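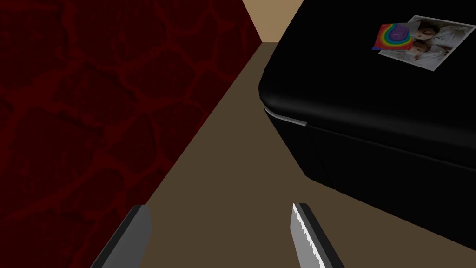 Will anyone at Parmont lose their job when the tidying robot starts? The firm says all 20 people on the turnaround team are staying, though the shifts they work are going to change.

Home News Work Town Letters Contact

Robot to join the flat cleaners at Parmont
October 8, 2019

I went over to the Parmont office to see what all the fuss was about, and I have to say I came away a lot more interested than I went in! If you've ever rented one of their holiday flats at Tivasau you'll know the routine. You leave in the morning, somebody else arrives in the afternoon, and in between a team has to get the whole place straight. They look after 77 flats, so that's a lot of sinks.

The plan is for a robot arm on a wheeled base to do the picking up and putting back before the cleaners come in. It's made by Lapointe and they call it the Parnonow (no, I couldn't get anyone to tell me what it means). For now it's all being done on computer, in made-up rooms where the gripper can go up to things over and over again and nothing gets smashed. I watched a few goes on Jessie Haldane's screen. One room has a big black thing, a printer I think, with a photograph on top of it, and there's another bit with a sink, a plant in a dark pot and a whole lot of veiny brown marble. It's a bit like watching a very slow video game, and I stayed for ages.

Jessie used to do the early shift herself and now she spends most of the day marking the practice runs. She says she misses the walk between flats but not the 5 litre bottles. Bezawit Hadgu has moved across as well, and she's the one the engineers ring when they want to know where things should go. Guests put stuff in funny places, apparently, and a robot that has only ever seen tidy rooms isn't much use to anyone. They've got through 900 practice runs so far.

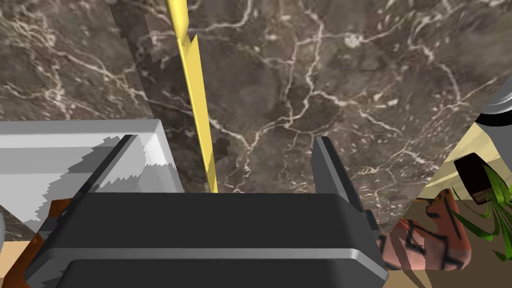

Rory MacKinnon told me he'd be glad to hand over the picking up tomorrow, but he wants it in writing that the minutes saved won't just turn into more flats per shift. I heard the same worry from a couple of others over tea, and I think it's a fair one. At the moment a team of 2 gets through a flat together and has a chat while they do it. With the robot going in first, one person might follow on alone, and some of them really don't fancy that.

I put this to Reda Kettani in the manager's office. He said the number of flats per shift is staying put until the trial is over, and that pairs will carry on for now. He wouldn't go further, and I did ask twice. Pay for the people marking the runs is still being talked about too.

The first real flat gets its visit at the end of October, with Bezawit standing by the stop button. I've asked if I can come along and they said probably, so long as I take my shoes off.

Search this site Enter keyword Go

Recent items
Tivasau bus times change for winter
New dryers for the Parmont laundry room
Wiebke Steinbach on 20 years of market stalls
Your letters: parking by the slipway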